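Claslow community kitchen gets its counters back

I got to the Claslow hall a little before 7 in the morning, which for me is heroic, and the coffee wasn't on yet because the coffee maker was still in a box in the hallway. So were the pans, the cutting boards, the good knives and what looked like every mixing bowl in town. The kitchen reopens to cooks in July after being closed most of the spring, and I'd been invited to come see it before everybody's stuff went back in.

If you ever cooked in there you remember the old counters. Brown, with a burn by the stove shaped like Florida, and a seam that collected flour no matter how hard you scrubbed (I have personally gone at that seam with a toothpick). They'd been in since 2000, and the hall had been saving up to replace them for ages. The soup suppers brought in a good part of it and 276 households chipped in the rest, some of them with a couple of dollars in an envelope.

Patricio Ledesma runs the bread class and got a say in picking the surface. He wanted something light so he could see what he'd missed when wiping down. Then he got worried it would look like a dentist's office, so they went for gray with speckles, and he's very happy with it. He kept running his hand along it while we talked!
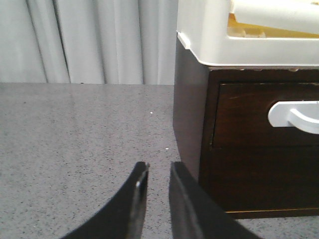 The speckled gray counter and the white curtain behind it.

The curtain was a bit of a fight, I'm told. Half the people who use the kitchen wanted a blind, and the other half said a blind near a stove turns greasy in a month and you can't throw it in the wash. The curtain people won. I like it, it makes the place feel like somebody's house, though I'd give it until the first tomato canning day before it has to come down for a soak.

The fitting was done by Eskola, the two-person outfit over on the mill road, and it took them almost 3 weeks longer than planned. A cabinet had to come out and go back in again after the wall turned out to be crooked. Nektarios Drakos, who keeps the bookings, spent that time calling everyone on his list to move them to the church basement, and he says he doesn't want to hear the phone ring again until fall.

The plan now is to keep more of the counter clear. Before, there was always a toaster here and a stack of somebody's pie tins there, and by the time you'd moved it all you had lost ten minutes of your slot. From now on the small appliances live on the shelves in the pantry, labeled, and you put back what you take out. We'll see how long that lasts. I give my own household two days with a rule like that.

Bookings open at noon on the first of the month, same sign-up sheet as before, by the front door. The bread class has first pick of the mornings and the Bralludano supper club keeps its usual evening. If you left a casserole dish behind before the work started, it's probably in the hallway with the others, so please come get it. There's a blue one with a chipped lid that I'm fairly sure is mine.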